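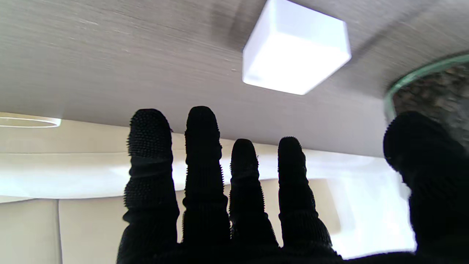 A gloved robotic hand and a white cube at the Lellska workshop in Storkville.

Lellska votes on its equipment budget on 11th August, and the line I keep getting asked about is gloves. Yes, gloves! The shop wants to buy a second robotic hand next year, and I stopped in to find out what that does to the rest of the list.

Mervin Leclerc runs purchasing over there and he had the spreadsheet open before I'd sat down. The hand itself is going to be leased through Gagnon, so that part is a monthly bill and pretty dull. What surprised me was the small stuff. The hands wear a dark knit glove with rows of little rubbery nubs all over it (I got to squeeze a spare one, it's like a gardening glove crossed with a hairbrush), and Mervin has put in for 18 of them at $77 apiece. Add the spare fingertips, cables and a second work surface and he's asking for $3,150 in supplies on top of the lease.

"I left gloves off the list completely the first year," he told me. "I was ordering them one at a time in April and paying shipping on every single one."

He got quotes from two suppliers and went with Finico, mostly over delivery times. The other one was cheaper per glove but wanted a minimum order of 200, and Mervin doesn't have the shelf space or the nerve. I asked whether he could stretch the gloves he has, and he said he'd tried that — he'd sooner buy extra and have them in the drawer.

There's also a bit of money set aside for training, so that two more people on the evening shift can change a glove and run the pick-up exercises with the cubes. I'd have liked a firmer number on that one, but he's still waiting to hear who wants to sign up.

If the budget passes as written, the glove order goes in the same week and the lease starts once Gagnon confirms a delivery slot. I'll post the vote when I have it.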